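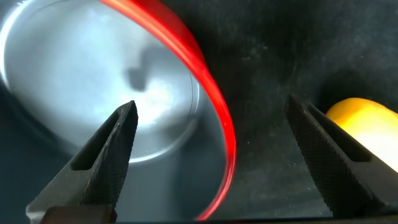 Wrist camera view from the Draltano kit, with the fingers open and the red-rimmed pan to the left.

Clavton Draltano teaching kit, review by Saranya Kulkarni

The Draltano is a leader arm, a clip-on wrist camera and a pair of gripper fingers sold together for people who already own a small tabletop arm and want to teach it by demonstration. The base kit costs $1,338. The version with a second camera and a foot pedal costs $1,628, and that's the one I bought. I have used it since August, mostly on kitchen pick-and-place: putting a yellow piece into a metal pan, taking it out again, moving the pan across the table.

Setup took me one evening. The leader arm clamps to the edge of the table and the clamp is good. The cable from the wrist camera is too short for my arm and pulled tight whenever the wrist rolled past halfway, so I bought an extension. Clavton's printed guide covers the mechanical part well and then sends you to a web page for calibration. The page was written for older firmware and two of the menu names have changed. I got through it by trying things.

Once calibrated, the leader arm is pleasant to use. The joints have enough drag that it stays where you leave it, and my hand did not get tired during an hour of recording. The trigger is the best part. It has a long, smooth travel, and the gripper follows it closely enough that I could ease the fingers shut on a small object and stop before squeezing it. My previous leader, a Zadico, had an open and close button with nothing in between, and a lot of my old recordings show the gripper snapping shut on things.

The fingers are black with a fine diamond pattern and a long slot through each one. They open wide. I like the squared-off tips for getting hold of a rim, although they are bulky for small parts lying flat. When I came down beside the pan I had to watch the outside of the finger as well as the inside, and I hit the rim several times in the first session before I learned to come in from higher up.

The wrist camera sits low and looks between the fingers. Both fingers are always in view, and when the gripper is open there is plenty of room to see what you are reaching for. Color is strong. The red rim and the yellow piece stand out clearly against my dark gray fabric, and the lint on the fabric is sharp enough to be annoying. Shiny metal is harder. The bottom of a stainless pan gets a bright patch from my ceiling light, and the shadow inside the pan moves with the arm. Exposure can be locked in the software, and I would do that before recording anything you plan to keep. With it on auto, brightness changed from one take to the next.

You can also teach by hand, holding the arm itself and moving it through the task. The kit's software supports this, but I don't recommend it with this camera. My knuckles ended up in half the footage. Using the leader arm is slower to learn and gives cleaner recordings.

The recording software is called Matei. It is plain and it works. You press the pedal to start a take, press it again to stop, and hold it down to throw the take away. That last function saved me a lot of time. You can play back any take on the arm itself, at half speed if you want, and I used that to find takes where I had hesitated over the pan. What I miss is a way to trim. If the first few seconds of a take are you shuffling in your chair, they stay in, or you record it again.

I recorded 18 takes of the yellow piece going into the pan and trained on those. It managed the task when the piece started close to where I had placed it in the takes, and missed when I moved it nearer the table edge. More takes with more starting spots fixed most of that. I would have had the same problem with any kit, so I don't hold it against this one, but the box copy suggests that a handful of demonstrations will do for most jobs. Plan on more.

One thing broke. The small plastic clip that holds the camera cracked in the second week. Clavton mailed a replacement without argument and included a spare.

Good: trigger feel, joint drag, pedal, wide grip, color in the wrist view.
Bad: short camera cable, outdated calibration page, no trimming, glare on bare metal with auto exposure.

If you only do simple moves and already have a leader arm you can live with, keep it. If you handle anything that needs a soft grip, the trigger is worth the price of the base kit. The pedal can be bought separately later, and the second camera I have used twice.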